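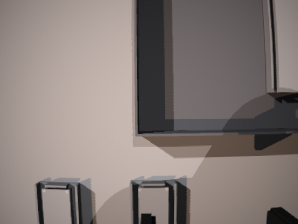
Gray tray on a beige surface. Computer rendering.

How to Appeal When Your Plan Won't Cover a New Prescription
By Irfan Rizvi

A denial letter is the start of a process with deadlines, and most of the work is paperwork you can do at home. The steps below follow one case from the Lekville clinic where I work in the billing office. The patient, Perla Trujillo, was prescribed Kesov, a specialty drug her plan, Janier, had recently put behind prior authorization. Your plan's forms will have different names, but the order of the work is much the same.

Before you start

Have these on hand:

Your insurance card
The denial letter, all pages
The prescription or the doctor's order
A list of the drugs you have already tried for the same condition, with start and stop dates
A notebook or a sheet of paper for logging calls

Step 1. Find the reason for the denial

Read past the first paragraph. The reason is usually one sentence, sometimes with a code next to it. The common ones are missing information, step therapy (the plan wants you to try another drug first), a quantity limit, and "not medically necessary." Perla's letter said step therapy. Her chart showed she had already tried the preferred drug for 8 months, under a previous plan, so Janier had no claims for it.

If the reason is missing information, call the doctor's office before you do anything else. Often the office can resend the request with the right page attached and you won't need an appeal at all.

Step 2. Write down the deadline

The letter has to tell you how long you have to appeal. Check whether the time runs from the date printed on the letter or from the date you received it. Write the last day on the front of the letter and on your calendar. Perla's letter was printed early in November and reached her more than a week later, and the clock was running from the printed date.

If waiting could seriously harm your health, ask for an expedited appeal. Your doctor will need to say so in writing or by phone.

Step 3. Ask for the plan's coverage rules

Call the member number on the back of your card and ask for the written criteria for your drug. Use the drug's full name and strength. The criteria are the checklist the reviewer will use, so your appeal should answer them in the same order. Janier's document was 171 pages long and covered every specialty drug on its list. The section for Kesov took up less than two pages. Ask for the section by name or search the file for it.
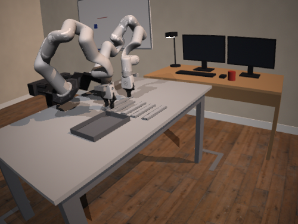 Step 4. Put the packet together. You need the appeal form, a letter from your doctor, the chart notes that back it up, your drug history, and a copy of the denial. Clear off a table for this and bring everything to one spot, the way the two white robot arms in the rendering both reach down toward a group of narrow bars near the middle of the tabletop. Sort the pages into the order of the plan's criteria, then number them by hand in the bottom corner. Write your name and member ID on every page. Keep your originals and send copies.

The doctor's letter matters most. It should give the diagnosis, the drugs tried, what happened with each one, and why this drug is the one requested. A letter that says only "patient needs this medication" will probably be turned down again. If old records are with another clinic or pharmacy, request them in writing. Perla got her fill history from Slanina, the mail-order pharmacy she had used before, and it showed every refill date.

Step 5. Send it and get proof

Fax or upload if the plan allows it. Save the fax confirmation or take a screenshot of the upload page. If you mail the packet, use a method with tracking. Call two business days later to make sure it was logged, and ask for a reference number.

For every call, write down:

Date and time
Name of the person you spoke with
Reference number
What they said would happen next

Step 6. If the answer is still no

Read the second letter the same way as the first. The reason may have changed. You may be able to file a second internal appeal, or ask for an external review, where someone outside the plan looks at the case. The letter should say which applies and how to request it. Your doctor can also ask for a peer-to-peer call with the plan's medical reviewer.

Perla's appeal was approved at the first level, with a copay of $100 a month. Her approval runs for one year. She has marked her calendar to have the clinic send the renewal request a month before it ends.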